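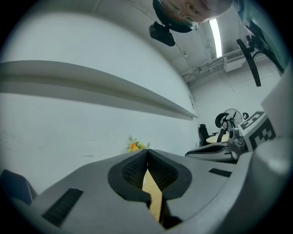
About the Vindance Lab

Vindance is a small robotics research group in Flustdale. We study how robots can learn to handle everyday objects from demonstrations that people record with hand-held grippers. The group was started by Adoración Miranda and Nicanor Calvo, who still run it.

Our main result so far concerns how much data a task needs. Syahrul Yusof trained one policy on 131 demonstrations of a block-placing task, and a second on 55 demonstrations picked from the same set for variety in starting position. The two policies did equally well on our test bench. We published the method in April under the name Masis, along with the selection code.

Jadwiga Stępień leads the work on finger pads and grip force. Carmela Vidal handles calibration and marker tracking, and checks every recording before it goes into training.

We take 2 visiting students a year. Applicants should be comfortable with Python and willing to spend time collecting demonstrations themselves. Write to the lab office, Ibarra Building, second floor.

Page last updated 5/24/24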